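Flurnar Untertisch-Geschirrspüler - Aufstell- und Gebrauchsanleitung
Kapitel 4: Inbetriebnahme und erstes Beladen
Stand: 25/03/2019

4.1 Voraussetzungen

Vor der ersten Inbetriebnahme müssen Wasserzulauf, Ablaufschlauch und Netzanschluss gemäß Kapitel 3 hergestellt sein. Das Gerät darf ausschließlich an Trinkwasser angeschlossen werden. Die Transportsicherungen an der Tür und am Unterkorb sind vollständig zu entfernen und für einen späteren Umzug aufzubewahren.

ACHTUNG: Ein nicht waagerecht ausgerichtetes Gerät kann an der Türdichtung undicht werden. Prüfen Sie die Ausrichtung mit einer Wasserwaage, bevor Sie den Zulauf öffnen.

4.2 Wasserhärte einstellen

1. Erfragen Sie die örtliche Wasserhärte beim zuständigen Versorgungsunternehmen.
2. Schalten Sie das Gerät ein und halten Sie die Programmtaste gedrückt, bis die Anzeige blinkt.
3. Wählen Sie durch wiederholtes Drücken die passende Stufe. Einstellbar sind 7 Stufen.
4. Bestätigen Sie mit der Starttaste. Der Wert bleibt auch nach einer Stromunterbrechung gespeichert.

Hinweis: Ab einer Wasserhärte von 26 °dH ist die höchste Stufe zu wählen.

4.3 Regeneriersalz und Klarspüler einfüllen

1. Nehmen Sie den Unterkorb heraus und schrauben Sie den Deckel des Salzbehälters ab.
2. Füllen Sie den Behälter nur beim ersten Mal mit Wasser auf.
3. Geben Sie mit dem beiliegenden Trichter Regeneriersalz hinzu. Überlaufendes Wasser ist dabei normal.
4. Reinigen Sie den Rand der Öffnung und schließen Sie den Deckel fest.
5. Öffnen Sie das Klarspülerfach in der Tür und füllen Sie bis zur Markierung ein. Verschütteten Klarspüler wischen Sie mit einem Tuch auf.
6. Starten Sie unmittelbar danach ein Programm ohne Geschirr, damit Salzreste ausgespült werden.

VORSICHT: Spülmaschinenreiniger im Salzbehälter zerstört die Enthärtungsanlage. Für Schäden dieser Art wird keine Gewährleistung übernommen.

4.4 Körbe beladen

Entfernen Sie grobe Speisereste. Ein Vorspülen unter fließendem Wasser ist nicht erforderlich. Teller werden zwischen die Stachelreihen gestellt, Tassen und Gläser mit der Öffnung nach unten eingeordnet. Die Sprüharme müssen sich frei drehen können - prüfen Sie dies vor jedem Programmstart von Hand.

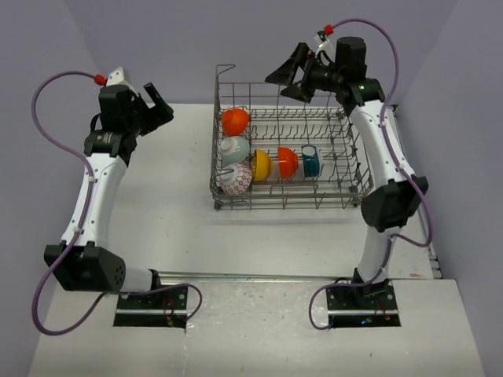

Geschirrkorb aus Draht

Lassen Sie zwischen den Teilen ausreichend Abstand. Geschirr, das sich berührt, wird an den Kontaktstellen nicht zuverlässig gereinigt. Messer und andere spitze Gegenstände sind liegend oder mit der Spitze nach unten einzulegen.

Nicht geeignet sind Holzbretter, geklebte Besteckgriffe, Zinn und Kupfer sowie nicht hitzebeständiger Kunststoff.

4.5 Programm starten und Gerät entladen

1. Füllen Sie den Reiniger in das trockene Dosierfach und schließen Sie die Klappe.
2. Öffnen Sie den Wasserhahn vollständig.
3. Wählen Sie das Programm und schließen Sie die Tür, bis sie hörbar einrastet.
4. Lassen Sie das Geschirr nach Programmende 30 Minuten abkühlen.
5. Entladen Sie zuerst den unteren, dann den oberen Korb.

Hinweis: Erscheint die Meldung 3288, ist der Wasserzulauf unterbrochen. Schließen Sie den Hahn, reinigen Sie das Sieb im Zulaufschlauch und starten Sie das Programm erneut. Tritt die Meldung wiederholt auf, ist der Kundendienst Plalemberg zu verständigen.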